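Wanetti Assembly Pack - README and data card

Version for release of December 9, 2019
Publisher: Flistel
Contact: use the support form in your Flistel account

What is in the pack

Wanetti is a set of simulated recordings for people who train or test robot arms on small assembly work. The pack has 2,616 episodes. In every episode a two-arm cell works with white parts on a tabletop: gears, discs with a hub or a collar, and some smaller pieces. All pictures are rendered. There is no recording from a real robot in this pack, and we ask you not to describe it that way in your papers or your offers to customers.

The pack is sold as a download with a license for one site. The scene files are sold separately under the name Larnwood. You do not need Larnwood to read the episodes, but you need it if you want to render them again with other lights or other surfaces.

Tasks

The episodes are divided in 4 task groups:

pick - one arm takes a part from the tabletop and lifts it
pass - one arm gives the part to the other arm
place - the part is put on a marked position
insert - the part is brought onto a shaft or into a seat

The groups are not of the same size. "pick" is the largest and "insert" is the smallest, and the insert episodes are also the longest ones. If you draw a random batch over the whole pack you will get few inserts, so please set the sampling weight by yourself. The loader has an option for it, see below.

Folder layout

episodes/ one folder for each episode, named by number
episodes/NUMBER/frames/ rendered pictures, PNG
episodes/NUMBER/state.csv joint positions and gripper opening for both arms
episodes/NUMBER/task.txt one line of text with the instruction
parts/ part meshes, with mass and friction values
splits/ lists for train, validation and test
tools/ the loader and a small viewer
LICENSE.txt

The states are written at 20 rows per second. Frames are written at 5 per second, so every fourth row in state.csv has a frame that belongs to it. The column frame_id is empty in the other rows. Do not fill it by interpolation, the viewer will stop with an error.

Rendering

We render with soft light and with almost no color. Most surfaces are gray, the parts are white and the fingers are black. This was a decision at the beginning of the project, and some customers like it and some do not. A model which learned only from these pictures may have difficulty with a colored bench. With Larnwood you can change the materials, and we recommend that you do this before you go to a real cell.

White parts under a strong light can lose detail at the edge. On the gears it is mostly the teeth that suffer. We did not correct the exposure after rendering.

The fingers take a big area in the views that look along the gripper. Some users asked for a mask of the fingers. It is not included in this version - Hanyu Lu is working on it and it is planned for February.

Using the loader

Unpack everything in one folder and do not rename the subfolders. Then run from the tools folder:

python load.py --root PATH --split train

Options:

--group NAME reads only one task group
--balance gives the same weight to all groups
--arm left or --arm right returns the state of one arm only
--no-frames reads only the states, much faster

The loader was tested on Linux. On Windows it works if the path has no spaces. We know it is annoying.

Splits

The split is made by part and not by episode. A part mesh that appears in the test list does not appear in train. In the first internal version we had split by episode, and Nayeli Salazar from our test group found that the scores were too good for this reason. Results from that version should not be compared with results from this one.

Known problems

In some pass episodes the part moves slightly through the finger surface at the moment of contact. The contact model is softer than it should be for thin parts.

The gripper opening in state.csv is the commanded value and not the measured value. For the insert group the difference can be important.

A few instructions in task.txt use the word "wheel" when the part is a gear. We left them, because the people who wrote the instructions really spoke so.

Shadows of the arm can be blurry and quite dark near the wall. If you use a simple threshold to find the part, the shadow will not disturb you, but an edge detector can have problems with it.

What the pack is not for

Please do not use it to prove the safety of a cell where people work. There are no people in the scenes, and the contact forces are not checked against measurements. It is also not a good source for grasping of soft goods in general.

Comparison with Shen

Many customers ask how Wanetti is different from Shen, our older pack. Shen has one arm and a fixed view from above. Its files have another layout and the loader of Wanetti can not read them. If you need only pick and place with one arm, Shen is cheaper and it is enough. The license text is the same for both.

Sample views
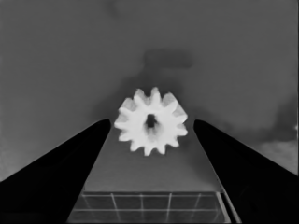 White gear between the finger tips. 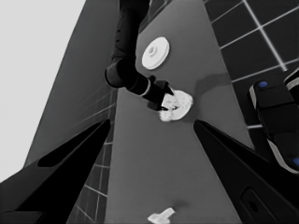
The other arm holding a white object, with a round white disc on the tabletop next to it.

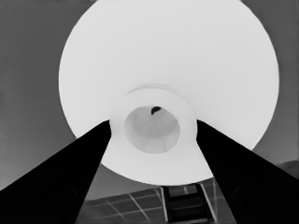 White disc with a round collar and center opening, finger tips at both sides of the collar.

Baoshan Xiong
Data documentation, Flistel

Support and corrections

If you find a wrong label, send us the episode number and the row number in state.csv. A screenshot alone is difficult for us to use. Corrections are collected and go into the next version, and we write them in CHANGES.txt together with the name of the person who reported, if this person agrees.

Questions about prices and multi-site licenses go to Gergely Major. Questions about the meshes and the friction values go to Aníbal Rivadeneyra, who made most of them. Both can be reached with the same form, please write the name in the subject line.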